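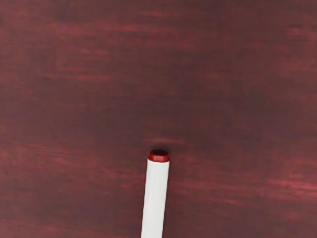
White barrel with red end piece, rendered in the simulation software for the Kimaro sorting cell.

Ludberg to Add Robot Sorting Cells at Pitholm Marker Plant

No layoffs planned; sorting staff to move to setup, inspection and repair

PITHOLM, 17 January 2021 – Ludberg, a maker of markers and writing supplies, will begin using robots in March to sort and load finished markers at its Pitholm plant. The company has ordered two Kimaro cells from the automation firm Namamach. They will be placed at the end of the assembly lines, where the work is now done by hand.

Ludberg employs 117 people at Pitholm. No jobs will be cut as part of the project, and hourly pay will stay the same or go up for everyone whose job changes.

At present, sorters stand at a table, turn each marker so that the colored end faces the same way, and set it in a tray for the packing machine. They also pull out pieces with a loose plug or a marked barrel. The job has been the most common source of wrist and shoulder complaints at the plant for several years, and it is the hardest one to fill on the night shift.

"I sorted for a long time before I ran a line, and I know what your hands feel like by Thursday," said Sheena Moncrieff, production manager at Pitholm. "The people on those tables know more about a bad marker than anyone in the building. We want them checking the work and deciding what gets rejected. Turning the same piece over all night is a waste of what they know."

In the new setup, a camera finds each marker on the work surface and a robot arm picks it up and places it in the tray. Anything the system cannot judge goes to a side bin for a person to look at. Namamach has been developing the picking software in simulation, using rendered markers on different surfaces, so that much of the early testing can be done without stopping production.

"Small, light parts like these roll and they don't all lie the same way," said Petro Kovalchuk, project engineer at Namamach. "A white barrel is fairly easy to find on a dark surface. On a pale one it can be a lot harder. We try both in simulation, then we come to the plant and find out what we missed."

Sorting staff will be offered training in cell setup, quality inspection or basic maintenance. Training takes place during paid hours and lasts about three weeks. Employees who would prefer to keep a manual job can apply for open places in packing or the warehouse, and hand sorting will continue for short runs and special orders.

The cells will start on the day shift only. The night shift will follow once the day crew is satisfied with the reject rate – no date has been set for that step. Each cell will be fenced, and the arm will stop when the gate is opened. Operators will be able to halt a cell at any time without asking a supervisor.

Moncrieff said shift teams will meet with Namamach engineers every two weeks during the startup period to go over stoppages and problem parts.

About Ludberg
Ludberg makes markers and other writing supplies for schools, offices and shops. Its assembly and packing work is based in Pitholm.

About Namamach
Namamach designs and installs robot cells for the handling of small parts. Kimaro is its line of sorting and tray-loading equipment.

Media contact
Ludberg Press Office, Pitholm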